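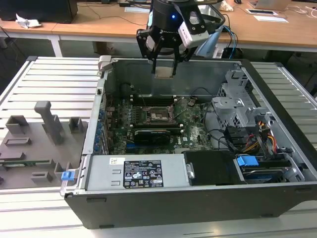 Before you go poking around in an old desktop

I have opened a fair number of secondhand computers on the bench, mostly office machines that came my way for the price of hauling them off. The manuals are long gone or were 228 pages of safety warnings in the first place. What follows is what I do now, after learning most of it the expensive way.

Lay it down

Tip the case on its side so the motherboard lies flat. Working on an upright tower is a fine way to find out how many screws fit under a power supply. Unplug it first, then hold the power button in for 20 seconds.

Find out how the side comes off before you pull

Some panels slide, some lift, and some swing open on a hinge with half the plastic parts riding along on the inside. Look for a bright plastic latch. Blue is popular. If you meet resistance, stop and look for the second latch. A Fevero tower I had last April had a screw under a sticker, and I bent the panel before I read the sticker.

Clear a landing strip

An open panel needs as much room as the case itself. I keep two muffin tins at the far end of the bench, one for screws and one for things I swear are not screws. The tins are Flemby, dented, and the best tools I own.

Leave the bare socket alone

With the cooler off and the processor area showing, that little metal frame and lever look like an invitation. Keep fingers, sleeves and coffee away from it. Canned air is all right if you hold it upright and a good hand's width off – tilt it and it spits.

Memory and cards

Open the clips at the ends of the memory slots before you tug. A graphics card usually has a catch at the back edge of its slot too, placed where no adult finger can reach. I use a wooden chopstick.

Loose wires

Tape a label on every wire as you unplug it. I used to trust my memory, and I now own a Goel desktop whose front light comes on only when it's off.

Dust

Soft paintbrush, 2 inches wide, never used for paint. Do the power supply vents from the outside and leave its lid shut.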